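The Care and Feeding of Lelia

Every Monday at seven, before the kettle has boiled, Valdemar Ladefoged says good morning to a picking arm and then insults it. The arm is called Lelia. It packs hampers and grocery parcels at Juhl, a mail-order pantry business in a shed on the flat side of town, and it has been on the floor long enough that the paint on its base has worn through where people rest their boots.

Ladefoged is the technician. He has other duties, among them the forklift chargers and a roller door with opinions, but Lelia takes the biggest share of his week. He keeps a logbook for her in a hardback ledger of the kind sold to people who still write cheques. The early pages are neat. Later on there are coffee rings, a recipe for pickled onions and one entry that reads, in full, "No."

I had come expecting drama. A robot cell, in the brochures, is a place of blue light and purposeful humming. Juhl's is a cage of yellow mesh with a conveyor going in one side and another coming out, and a laminated sign asking people not to leave their lunch on the controller. The controller is warm. People leave their lunch on the controller.

The job looks simple until you've watched it for an hour. Tins, packets and boxes arrive in whatever order the warehouse felt like sending them. The arm has to find one, work out which way up it is, close its fingers on it and put it in a parcel without denting, crushing or launching it. On an ordinary shift it does this 792 times. Ladefoged knows the number because a screen over the cage displays it, and because the afternoon supervisor reads it aloud to him whenever it's lower.

Most of what goes wrong goes wrong in the hand. The arm itself, he says, is a good solid piece of work that would go on swinging if the roof fell in. The gripper is another matter. It does all the touching, and touching is where the trouble lives: grit, glue, flour, the mysterious syrup that comes off one particular brand of peaches.

So the week starts with the hand. He locks out the power, hangs his tag on the isolator, puts the key in his shirt pocket and buttons the pocket. He once watched a man in another factory leave the key in the switch, and though he won't tell the story he does the button up very firmly. Then he goes in with a torch, a rag and a small brush that began life in somebody's paint set.

He works each joint by hand first, eyes shut. A good joint feels like nothing. A bad one feels, he says, like a drawer with a spoon in it. Any pivot with a spoon in it comes apart on the bench, gets cleaned, gets a smear of grease about as big as a lentil, and goes back together. The lentil is important. His predecessor believed in grease the way some people believe in horoscopes, and the fingers spent their first winter collecting cardboard dust until they wore little grey mittens.

Next come the fasteners. Each has a stripe of paint pen across the head and onto the part beside it, so that a bolt that has crept shows up as a broken line. He found three crept bolts in September and blamed the conveyor, which shakes. The conveyor's supplier, a firm called Ferer, blamed the floor. The floor has not responded.

After that, the cable. It runs up the arm in a sleeve and takes a bend at the wrist every time the hand turns over, and it's the thing most likely to ruin a Thursday. He runs it through his fingers looking for flat spots. There's a spare on a nail by the door, and he'd sooner hang it around the supervisor's neck than be caught without it. A cable that's failing doesn't have the decency to stop. It works perfectly while you're looking at it and drops out when you've gone for a sandwich.

Then he puts the key back, shuts the gate, and has the arm touch a steel pin bolted to the corner of the table. If the tip of the finger comes down on the pin, the machine and the world agree about where things are. If it comes down beside the pin, he says a word and gets the Allen keys.

The part he likes least comes next, and it happens at a desk.

Every change to the hand, even a new pivot, gets tried in simulation before it gets tried on stock. The software is called Drolamero, a name Ladefoged pronounces differently every time, possibly on purpose. It lives on a computer in the office beside the first-aid cupboard, and it contains a copy of Lelia that has never been greasy in its life.

He was rude about it for a year. He'd learned his trade with spanners and didn't see what could be gained from watching a cartoon pick up cartoon groceries. What changed his mind was a jar of beetroot. The real arm, running a closing speed he had guessed at, put the jar through the mesh and most of the way to the loading dock. The stain is still there, under a pallet that never seems to get moved. After that he asked for a login.

His practice session is always set up much the same way. He puts something round in front of the fingers and leaves something square nearby to be a nuisance. The round thing tests whether the fingers close evenly. The square thing tests whether the outer ones, which swing wide, will clip the neighbours on the way in. He runs it at a crawl, stops it just before contact and looks from behind the hand, over the top of the palm, where you can see daylight on either side of the object if there's any to see.
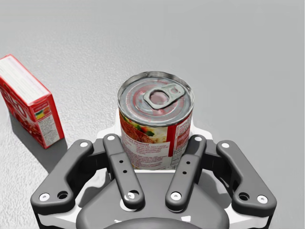

Reading the gap

What he wants from a view like this is boredom. The can of meatloaf should stand between the two inner fingers with nothing leaning on it too early. The outer pair should be spread well out, like a man carrying a very large dog. The white caps on the pivots help: they show up so clearly against the dark links that he can judge the lean of a finger from across the office, and does, while eating a biscuit.

The red box off to the left is the one he frets over. The left outer finger reaches out towards it, and from behind it's easy to convince yourself there's more room than there is. He'll tip the view over, look straight down, tip it back, and then widen the approach by a hair anyway. Boxes are cheap in there, and he still hates knocking one over.

A ring-pull lid, he'd like it known, is a serious matter. Juhl used to pick tins from above with a suction cup, and a cup doesn't care for a lid with ridges and a tab on it. It would seal, think better of it, and let go halfway across. The changeover to fingers cost a long weekend and 40 metres of cable, some of which he is still finding uses for at home.

He doesn't trust the simulation entirely. Its labels never peel, and its cans haven't been dropped by a courier. When he's happy with a run on the screen he walks it out to the cage and does 20 picks at quarter speed with his hand near the stop button, using a crate of dented tins he keeps for the purpose. The worst of them has been run over. If Lelia can pick up that one, he signs the ledger.

On the morning I visited, she could. She also picked up his rag, which he'd left on the infeed, and packed it with great care into a parcel bound for a retired couple up the coast. He got it back out before the tape went on. It took him a while to write that one down, and when he'd finished he turned the ledger over so I couldn't read it.

By then it was past ten and the supervisor was standing under the screen, clearing her throat. Ladefoged moved a lunch off the controller, shut the gate and pressed the green button. The conveyor began to shake. He watched the first tins go through and went to see about the roller door.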